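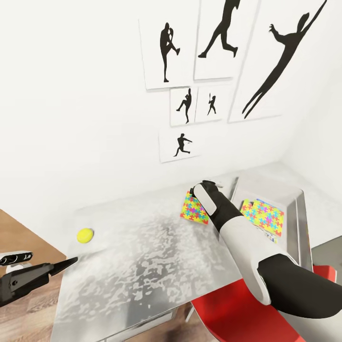

The gym at Brondarholm opens at six in the morning, and by ten past there is usually a queue for the rowing machines. I know this because I joined in January, along with half the town, and I was still going in March, along with hardly anyone. In July I went back to find out what I had been paying for.

What I had been paying for, according to the leaflet, was a plan. Fomik, which runs the place and several others like it, sells something called the Reset: 36 sessions, a food diary, and a chat with an adviser at the beginning and again at the end. It costs more than ordinary membership, and the leaflet says it will "change how your body thinks". I asked at the desk what that meant. The young man there was very kind and said he would find out.

I should admit that I like exercise. I walk a lot, I swim badly, and I believe the doctors when they say that moving is better for you than sitting. That much has been common knowledge for as long as I've been alive, and it is free. My trouble is with everything that has been piled on top of it. Somewhere between my father's plimsolls and the present day, going for a run became a thing you had to be prepared for by other people.

Take recovery. Fomik charges extra for a recovery session, which is 24 minutes lying on a heated mat in a dim room with your shoes off. I tried it twice. The first time I fell asleep. The second time I lay there thinking about whether I'd locked the car. Afterwards I was handed a card with my recovery score, which had gone up, though the only thing that had measured me was a form asking how I felt.

Gediminas Baranauskienė taught PE for most of his working life and now coaches a running club that meets on Sunday mornings in the car park behind Sepp, the hardware shop. The club charges nothing. He has seen, he reckons, every fashion there is. "We had the year when everybody stretched before, then the year when nobody was allowed to," he told me. "Then it was bare feet. I had a lot of people with sore feet." He doesn't think the newcomers who arrive from the gyms are any worse off for it, only poorer. Some of them are quite fit. What puzzles him is that they ask permission. They want to know if it is all right to run two days in a row, or to have had toast.

I put this to Indrek Paju, who looks after memberships for Fomik, and who agreed to meet me in the café over a green drink I would rather not go into. He was ready for it. People give up when they are left alone, he said, and a plan keeps them coming. How many finish the Reset? He told me that 1,804 people had signed up since it started. I said that was a good number, but how many had finished? He said the company was more interested in journeys than in finishing. I asked a third time and he offered me a guest pass.

In fairness to him, part of what he says is right. I gave up in March with no plan at all, and a friend who bought one lasted until May. If paying more makes you turn up, there is something to be said for paying more. But the same friend also went to a dance class at Grullholm library, at a few pounds a time, and she is still going to that. She has made no progress that she knows of. There is no score. A woman plays records, people stamp about for an hour, and then there is tea.

When I asked her why she had stuck with one and dropped the other, she thought I was being slow. "I like dancing," she said.

The leaflet has no page for this. It can't very well have one, as a customer who already enjoys herself has little need of an adviser. The Reset works best, as a product, on people who think of exercise as a debt they have let build up, and the sales talk is careful to keep them thinking so. My own welcome email told me that I was "90 days from the real you". I was fifty-three at the time and had rather assumed we'd met.

I did go along to the car park in the end. It rained, and I was slower than everyone except a man with a pushchair – he passed me later on, by the allotments. Baranauskienė shouted at me to drop my shoulders, so I dropped them. He asked if I'd be back next week and I said I might. My Fomik membership runs until the autumn, and I have written to ask how to cancel it. So far I've had two replies, both offering me a heated mat.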